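Spent the week making our planner slower on purpose. A thread.
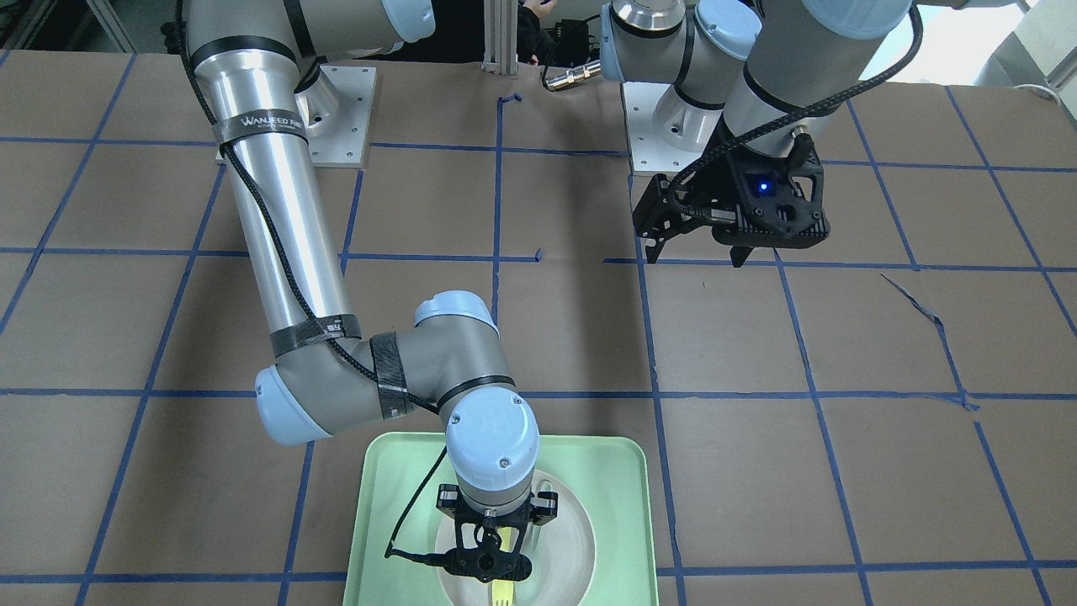
Gripper on the left over the plate and the yellow fork, the one on the right minding its own business.

1/ Some background. We run two arms off one planner, which I named Ovex back when I thought it would be a small project. It now has 186 config parameters. I can explain 30 of them.

2/ The task is picking up a fork. A toddler can do it. A toddler also isn't asked to find a collision-free path for both arms before moving a finger.

3/ The complaint from the Brarnodmont office was that the arms "hesitate." They do. Ovex was replanning every time perception sent a new fork pose, and perception sends a new fork pose whenever it has a feeling.

4/ A fork lying in a plate is a mean thing to hand a pose estimator. It's thin, and the plate rim has an edge too, so the estimate kept flipping the fork end for end. Tines! Handle! Tines! Each flip got a fresh plan with the wrist turned 180 degrees.

5/ My first fix was a low-pass filter on the pose. If you average a fork pointing north with a fork pointing south, you get a fork pointing east. Very smooth, very confident, wrong.

6/ Second fix: keep both hypotheses, score them over a short window, and only let the planner hear about a change if the new one wins 6 updates in a row. Boring. Should have started there.

7/ Replans per pick went from 47 to nearly none. Time to first motion got worse, because we now wait for the window to fill. Total pick time got better. I've explained this in three meetings and will be explaining it in a fourth.

8/ Also found that the idle arm was being replanned every single time, to the exact spot it was already in. Full collision check and everything. That was my code, from November, with the comment "temporary."

9/ The patch is in the Nastine branch if you're on our stack. Set the window to zero and you get the old behavior back, if you miss it.

10/ Next up is a spoon. I'm told it's basically the same.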